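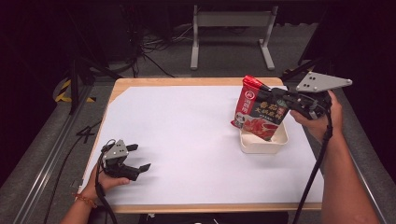
Packet over the little white tub, left hand with nothing to do yet.

August, late, and my wrists hurt. I spent most of today babying the two hand grippers at the Celtia bench, and I think I finally get why Ama Ackah keeps a screwdriver in her coat pocket. The cables are half the battle! I rerouted the right one this morning so it curves down off the table, then redid it 15 minutes later when it kept tugging at my elbow (should have listened to myself the first time). Fresh paper on the table too, and I wiped down the rails while I was at it. 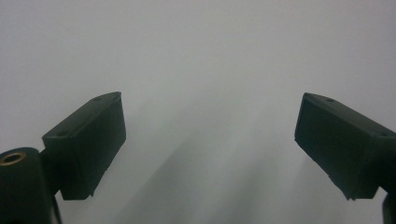
Fingers were the big job after lunch. The Riis sheet says to go over them every 2,000 grips, and I was way past that, so off came everything and back on it went, one side at a time so I didn't mix up the parts. I'm still scared of overtightening. There are two little screw holes on top of each finger, and the brass insert in the post is the bit I always fuss with, plastic threads having burned me badly at Jurnonbridge. Ran the jaws wide open, looked at the faces against plain gray, and fiddled until I was happy with how they mirrored each other. Then I made tea and fiddled some more.

Ama wants the squeeze set at 8 for the soft stuff and I like 3, so we argued about that until she had to go catch her bus. I left it on hers. I'll ask Atley what they run theirs at.

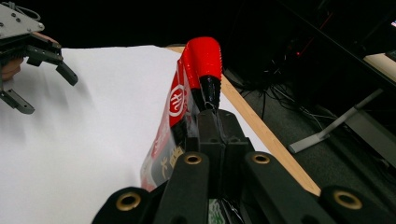
Jaws shut on the shiny red one.

Tomorrow: new cable ties, and a proper look at the left gripper's top plate. Also buy wrist cream.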